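A visit to the Gridosmont open day
8th November
14 shares | 2 comments

The Gridosmont workshop opened its doors for one afternoon and I went along with a colleague from our repairs side. We strip and rebuild old office computers, and we had heard that the people there were teaching a robot arm to do some of the same jobs. The project is called Perum. We wanted to see how far it had got and how much work goes into the teaching.

The building is behind the Nägeli warehouse and the signs from the car park are poor. Allow an extra ten minutes. We signed in, were given a badge and a cup of tea, and joined a group that was already halfway through the introductory talk.

The talk covered the basic idea. The robot is not given a list of movements for each job. A person guides it through the job by hand, many times over, and each run is saved as an example, with the movements and the camera pictures kept together. A program then learns from the whole pile. They had 66 usable examples of one job when they began in January and they now have roughly 2,000 across all of them. The early ones are being thrown out bit by bit, as they were recorded before the lighting was changed and the operators have got better since.

After that we went through to the recording room. There are 4 work cells, of which 2 were running. The operator sits to one side with a pair of hand controls and a screen showing the view from the camera at the robot's wrist. The job that afternoon used computer parts and a fixture that holds them in place. The operators mostly watched the screen and hardly looked at the arm, which surprised me until I had a go at standing in that spot. From the chair you can't see past the arm.

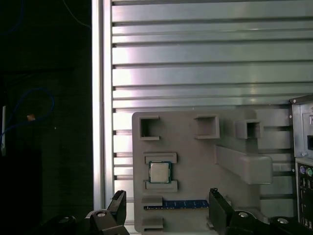
The view from the wrist camera, with a processor and a memory module held in the grey fixture and the gripper fingers at the bottom.

Each run starts with the operator pressing a pedal and ends with the same pedal. If a part is dropped or knocked, the run is kept but marked as a failure. Somebody in our group asked why they bother keeping those. The answer was that the failed runs are used for a separate check, which tries to spot when a job is going wrong. They are not mixed in with the good ones.

Between runs the parts are put back by hand and the fixture is moved a little. We were told this is the dullest part of the day and the one most often done badly. If the fixture always goes back to the same place, the robot learns the place and is lost when anything shifts. They now use a printed sheet that tells the operator where to put it next.

The sorting and labelling is done upstairs with a program called Clorkero. It plays each run back and asks for a short written note, such as "pick up memory module". We watched a few being done. It was slow – a good deal slower than the recording – and there was a queue of runs waiting.

We also saw one attempt by the trained robot on its own. It picked up a memory module cleanly and then stopped short of the slot and waited. The second try went in. The staff were open about this and did not pretend it was ready for a repair bench.

For our own work I don't think there is anything to buy or borrow yet. The fixtures were more use to us than the robot, and my colleague took down some measurements for holding processors upright while we check them. The next open day is planned for the spring. Wear flat shoes, as the stairs are steep, and bring your own lunch.

2 comments | Share this report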